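I've had Steltach's simulation kit for a couple of months now, the one for practicing robot cleanup jobs before you let a real arm near a real bathroom, and I mostly love it! Setup took me 13 minutes, the scenes load fast, and Dolores Iwasaki (my partner in crime on this project) had her first routine running before lunch. 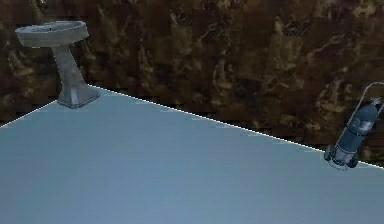

But then the collision checker quit on us. Just quit, no warning, and the log kept cheerfully printing "clear" while our virtual arm went straight through a solid object 7 times in one batch. We only caught it on replay. If we'd trusted that log and moved to hardware, somebody could have gotten hurt, and our arm wasn't cheap either.

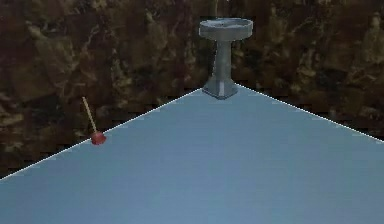 Support was friendly, I'll give them that. Trinity Oyelaran wrote back the same afternoon and had me rerun the whole thing with props parked out near the border of the work surface, like the red plunger over on the left, and sure enough, that's where the checker goes blind. Props closer in were fine in all 400 reruns. The August patch is supposed to fix it, but for now we're checking every replay ourselves. Three stars until then, and please, don't trust the log!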